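The planner that says no

The person who writes the motion planner at Henlow agreed to talk on the condition that we not call it intelligent. "It's a very fast way of saying no," is the preferred description. "Every so often it runs out of reasons to say no, and then an arm moves."

The planner is called Pirulent. Asked what the name means, its author looked at the ceiling for a while and changed the subject to joint limits.

The problem it works on is easy to state. Two arms share one table, and they shouldn't hit each other. The first version solved this by letting only one arm move at a time. "Perfectly safe. You could have gone to lunch between grasps, and I did."

The current version plans both arms together, which means it searches a much bigger space and gets lost in it more often. Each query gets 500 milliseconds. If Pirulent has no path by then, it hands back the last good pose and both arms stay put. "People think it's crashed. It's sulking. There's a log message for it."

The log message, we checked, reads NO PATH, HOLDING. It appeared 3,224 times in July, the month the team switched to a new collision checker called Tristargate. The old checker wrapped each gripper in one fat capsule. Tristargate uses the real shape of the fingers, brackets and all, so the tips are allowed to get much closer.

"Closer was the whole point, and then everyone in the room hated watching it," the author says. They added a margin of 40 millimeters, argued, and took most of it out again. It now shrinks as the arms slow down.

What still goes wrong? Cables, mainly. The planner has no model of them — "it believes in a world without cables, and I envy it" — so a few wrist angles are simply banned in a config file. The file has comments. Some of them are rude.

Clear plastic is the other sore point, though that one belongs to perception. "They tell me there's nothing there. I plan through nothing. Then we have a meeting."

We asked when it would be finished. The author asked us to define finished, then went back to the config file to ban another wrist angle.

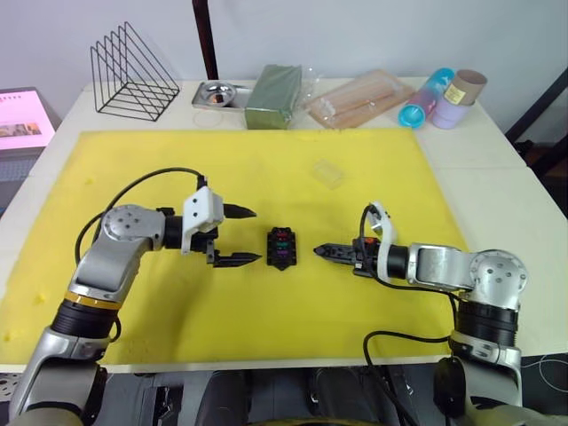 Two arms, one mat, and a small black object between the grippers at Henlow.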